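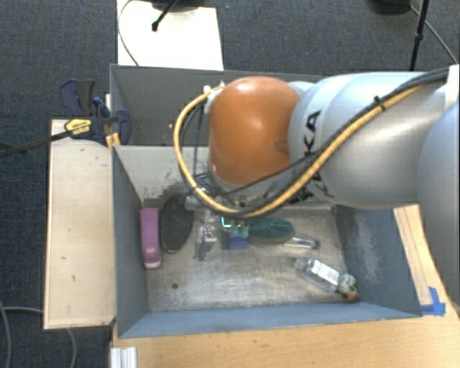

Siiri Kettunen
May a tenant at the Odgate building sublet a storage unit for 6 months? The lease refers to "assignment" only, and the Bremmont office has not replied to my letter.

Marjatta Karppinen
Assignment and subletting are separate matters. Please read the section on use of premises, which in most Bremmont leases requires written consent for either one. Consent should be requested at least 3 weeks before the subtenant moves in.

Huttunen
I sublet mine in May. No one objected. Keep a copy of the key.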